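About Cestia

Home
Our Work
Teleoperation Lab
School Visits
About Us

We teach robots to do chores. More precisely, we teach people to teach robots to do chores, and then we study what the robot picks up from them!

Cestia started in a rented unit behind a tile showroom, with one second-hand arm and a pair of game controllers. Everett Park had spent years programming arms for packaging lines, typing in waypoint after waypoint, and he wanted to see what would happen if you simply took hold of the arm and moved it the way you wanted it to go. The first job we tried was putting a spoon in a drawer. It took most of an afternoon and the spoon went on the floor a lot, but by dinner time the arm was managing it on its own (not gracefully) and we were hooked.

There are 15 of us now. A few came from robotics, a couple from animation, one from physiotherapy, and our longest-serving operator used to drive a forklift and has the steadiest hands in the building.

How we work

Everything we do begins with a person showing the robot a task. Sometimes that means hand guiding: the motors go slack, you take the arm by the wrist and walk it through the motion while it records the position of every joint. It's a lovely way to learn how an arm wants to move, and we start all our new operators on it. Your shoulders will feel it the next day.

Most of our recording is done by remote control, though. The operator sits at a desk with a leader arm, a small lightweight copy of the big one, and whatever their hand does the big arm does too. We built our own leader arm and called it Drulteo. It's on its fourth version and finally has a grip that suits left-handers as well as everyone else.

We also do a great deal in simulation. Fleria is our rendered kitchen, with a sink, a cooktop, cupboards, a dishwasher and an arm you can drive from the same desk with the same controller. You can reset it in a second, nothing chips, and we can change the colour of the cupboards or shift the toaster without anyone lifting a thing. Our operators have recorded 2,000 demonstrations in it so far. A good number of those are dishwasher jobs, which are harder than they look. The tines get in the way, the gripper blocks your view at the worst moment, and a cup lying on its side needs a completely different approach from one standing up.

We keep the clumsy takes too. If an operator misses, backs off and comes in again from a better angle, that recovery is worth having, and a robot that has only ever been shown perfect runs tends to get stuck the first time something slips.

Learning with us

Our operator course is called Esteves and runs for 50 hours, part desk work and part hands-on with the arms. You don't need any programming to join. Patience helps, and so does being the sort of person who rearranges the dishwasher after somebody else has loaded it.

We love having schools in. This year 22 classes came through the lab, and every student who wanted a turn on the leader arm got one. Kids are fantastic at it. They don't fight the controls, they lean with their whole bodies, and they ask better questions than most of our visitors. Bookings for next year open in December, and the lab is fully wheelchair accessible, desks included.

Come and say hello

The lab is open to visitors most afternoons from 2 pm. Drop us a line through the contact page first so we can have an arm warmed up and a seat ready for you. Bring a chore you can't stand and we'll have a go at teaching it! 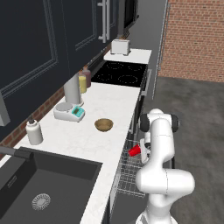
Dishwasher practice in Fleria, with the gripper down beside the red cup.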